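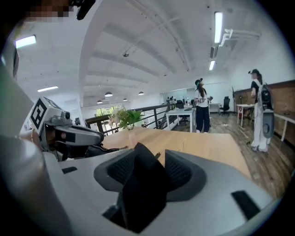 Markersprung zwischen zwei Handgreifern finden und beheben

Stand: 19. Mai 2020

Diese Anleitung gilt für das Greiferpaar Pondville mit aufgesetzten Markern und die Auswertung in Malhotra. Sie beschreibt einen Fehler, bei dem die Lage des zweiten Greifers in der Aufzeichnung plötzlich springt, obwohl er ruhig gehalten wird. In der Rohaufnahme fällt das kaum auf. Auf dem Arm schon.

Was passiert ist

Am Standort Briltham wurde eine zweihändige Aufnahme auf die beiden Arme übertragen und mit halber Geschwindigkeit abgespielt. Kurz vor dem Zugreifen fuhr der rechte Arm ruckartig nach unten und setzte mit dem Greifer auf der Tischplatte auf. Die Kraftüberwachung hat abgeschaltet, verletzt wurde niemand. Ein Finger war verbogen und musste getauscht werden.

Bei der Durchsicht stellte sich heraus, dass der Fehler im gesamten Satz steckte: Von 104 Aufnahmen hatten 13 mindestens einen solchen Sprung. Die Automatik hatte alle als gültig eingestuft, weil der Marker durchgehend erkannt worden war. Erkannt heißt aber noch nicht, dass auch die berechnete Lage stimmt.

Sofortmaßnahmen

Bevor gesucht wird:

Abspielen auf dem Arm für den gesamten Aufnahmesatz sperren. In Malhotra den Satz auf „Prüfung“ setzen, dann lässt er sich nicht mehr exportieren.
Bereits exportierte Bahnen vom Steuerrechner löschen. Umbenennen reicht nicht.
Nach einem Aufsetzer Finger, Fingeraufnahme und Flansch auf Sicht prüfen, danach den Nullpunkt neu anfahren.
Die Rohaufnahmen nicht verändern. Alle weiteren Schritte laufen auf einer Kopie.

Ursache

Die Kamera am Greifer sieht den Marker auf dem Gegengreifer. Aus den vier Ecken wird berechnet, wo der Gegengreifer steht und wie er gekippt ist. Ist das Quadrat im Bild klein oder liegen die Ecken ungenau, gibt es für die Kippung zwei Lösungen, die fast gleich gut passen. Die Auswertung wählt in jedem Bild die bessere, und bei etwas Rauschen wechselt die Wahl. Im Datensatz sieht das aus, als würde der Greifer zwischen zwei Bildern umklappen.

Begünstigt wird das durch drei Dinge, die oft zusammen auftreten. Das Weitwinkelobjektiv verzerrt zum Rand hin stark, und Restfehler der Kalibrierung wirken dort am meisten. Leuchtstofflampen an der Decke können auf dem Marker spiegeln und eine Ecke überstrahlen. Und ein Marker, der nicht plan aufliegt, liefert nie vier saubere Ecken, egal wie gut das Licht ist.

Betroffene Aufnahmen finden

1. Kopie des Satzes in Malhotra öffnen und die Ansicht „Relativlage“ wählen. Die absolute Lage hilft nicht weiter, weil darin auch die Bewegung des eigenen Greifers steckt.

2. Nur die drei Winkel einblenden. Ein Umklappen zeigt sich als senkrechte Kante in einem oder zwei Winkeln, während der Abstand fast unverändert bleibt. Springt auch der Abstand deutlich, liegt ein anderer Fehler vor, meist eine Verwechslung der Marker-ID.

3. Filter „Winkelsprung“ einschalten. Der Vorgabewert ist zu grob, er hat bei uns nur die Hälfte der Fälle gefunden. Den Wert so weit senken, bis auch schnelle echte Drehungen gemeldet werden, und diese von Hand wieder freigeben.

4. Bei jedem Treffer das Einzelbild davor und danach ansehen. Notieren: Lage des Markers im Bild, Spiegelung ja oder nein, verdeckte Ecke ja oder nein.

5. Treffer mit dem Vermerk „Sprung“ versehen. Nicht glätten. Ein geglätteter Sprung wird zu einer weichen, aber falschen Bewegung, und die fällt später keiner Prüfung mehr auf. 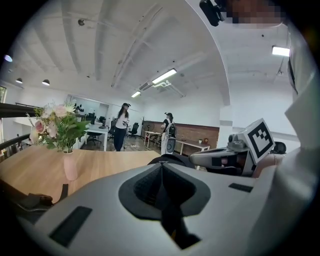
Der Marker des Gegengreifers steht schräg zur Kamera.

Greifer und Marker prüfen

6. Beide Greifer stromlos machen. Marker mit dem Fingernagel an allen vier Ecken abfahren. Hebt sich eine Ecke, den Marker ersetzen. Nachkleben hält nach unserer Erfahrung ein paar Tage.

7. Haarlineal über beide Diagonalen legen. Ein sichtbarer Spalt bedeutet, dass der Träger verzogen ist. In Briltham war das bei einem der beiden Greifer der Fall, vermutlich nach einem Sturz.

8. Kantenlänge nachmessen und mit dem Eintrag in der Gerätedatei vergleichen. Im Projekt Skultalthorpe waren neue Marker 2 mm kleiner gedruckt worden als die alten. Das löst allein noch kein Umklappen aus, verschiebt aber den Abstand und macht die Prüfung in Schritt 11 unbrauchbar.

9. Oberfläche ansehen. Matt foliert ist richtig. Glänzendes Laminat austauschen, auch wenn es noch gut aussieht.

10. Linse reinigen, trocken und ohne Druck. Danach die Kamerakalibrierung neu aufnehmen und darauf achten, dass die Kalibriertafel auch in den Bildecken zu sehen war. Die meisten alten Kalibrierungen enthalten fast nur Bilder aus der Mitte.

Ruheprüfung

11. Beide Greifer in die Halterungen stellen, im üblichen Arbeitsabstand und mit freier Sicht auf den Marker. 300 Bilder aufnehmen. In „Relativlage“ darf kein einziger Sprung auftreten.

12. Den Gegengreifer so drehen, dass die Kamera fast senkrecht auf den Marker blickt, und wiederholen. In dieser Stellung liegen die beiden Lösungen am dichtesten beieinander. Wer nur schräg prüft, übersieht den Fehler.

13. Die Prüfung ein drittes Mal mit dem Marker nahe am Bildrand durchführen. Treten Sprünge nur hier auf, zurück zu Schritt 10.

14. Die Deckenbeleuchtung so lassen, wie sie bei der Aufnahme sein wird. Eine Prüfung bei Tageslicht sagt nichts über den Abend. Die Belichtungszeit fest einstellen, Automatik aus.

Auswertung umstellen

15. In Malhotra unter „Lageschätzung“ die Option „beide Lösungen speichern“ aktivieren. Sie ist ab Werk aus, weil die Dateien größer werden.

16. „Folgebild bevorzugen“ einschalten. Damit wird die Lösung genommen, die zum vorigen Bild passt, solange ihr Fehler nicht wesentlich größer ist.

17. Vorsicht am Anfang der Aufnahme: Ist schon das erste Bild falsch, folgt die Auswertung brav der falschen Lösung. Deshalb jede Aufnahme mit einer kurzen Ruhephase beginnen, beide Greifer leicht zueinander geneigt, Marker in der Bildmitte.

18. Kopie neu auswerten und die mit „Sprung“ vermerkten Aufnahmen noch einmal ansehen. Was danach noch springt, wird verworfen und neu aufgenommen.

Wieder freigeben

19. Erste Bahn ohne Objekt und mit hochgesetzter Ebene abspielen, also mit freiem Abstand zur Tischplatte. Eine Person bleibt am Not-Halt und macht in dieser Zeit nichts anderes.

20. Geschwindigkeits- und Beschleunigungsgrenze im Steuerrechner prüfen. Beim Vorfall war die Beschleunigungsgrenze für Testbahnen abgeschaltet. Mit Grenze hätte die Steuerung die Bahn vor dem Start abgelehnt.

21. Ebene erst absenken, wenn drei Bahnen aus verschiedenen Aufnahmen sauber durchgelaufen sind.

22. Satz in Malhotra von „Prüfung“ auf „frei“ setzen und die verworfenen Aufnahmen mit Grund ins Gerätebuch eintragen.

Wenn der Fehler wiederkommt

Zuerst Schritt 7 wiederholen. Ein verzogener Träger lässt sich nicht richten, er muss getauscht werden. Springt nur eine Richtung, also sieht Greifer A den Greifer B falsch, umgekehrt aber nicht, dann liegt es am Marker auf B oder an der Kamera in A. Marker untereinander tauschen und die Ruheprüfung wiederholen; wandert der Fehler mit, ist der Marker schuld. Die IDs müssen nach dem Tausch in der Gerätedatei angepasst werden.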